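Apr 5, 2022

Rules for the board, second go. I rewrote the sheet this morning because the old one had grown to two pages and I'm fairly sure I was the only person who'd read to the end of it (and I wrote the thing, so that hardly counts).

What set me off was the Kustton runs last week. Going back through the log I found three starts where the operator had put the speed up before doing a slow pass. No harm done, but the Risik checklist is quite plain on this and so were we, on page two, under a paragraph about tidying cupboards. So slow pass goes to the top now. Any change to the layout, even a dish shifted a hand's width, means a slow pass with a thumb near the stop button. I've been lazy about that one myself.

Next, the hover. We used to let people bring the fingers straight down on the object from wherever the last run had ended. The new wording is: come down over bare board, stop just short of the wood, look at it from the side, then go across to the object. It adds a few seconds to each attempt and I can already hear the groans from the Barkico lot, who count every one of them.

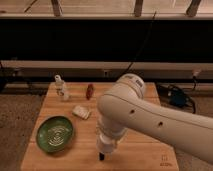
I also want a proper line about cables. My draft says "cables clear of the arm's full reach, checked by hand, before power on". Full reach is the bit that matters – people check where the arm is going today and forget where it could go if somebody fat-fingers a joint value. Reuter's old sheet had a nice trick of moving each joint to its limit with the slack held in your hand, and I've pinched it wholesale.

Household things on the board: five at most, nothing with a sharp edge, no glass. Bottles have their lids on, full stop. Ceramics are allowed but you wear the glasses, even for a slow pass. I went back and forth on that and decided I'd sooner be moaned at.

Still not settled:

- Do we need a line on the floor, or is "stay out of reach" enough? I lean towards tape.
- Who signs off a changed speed limit when there are only 2 of us in?
- Gripper pads. I wrote "replace after 3000 grasps", but that's my guess and I'd like to see some wear figures before it goes in as a rule.

Printed the new sheet on one side of A4, smallish type. Comments in pencil on the copy by the door please, and I'll do a clean version in May.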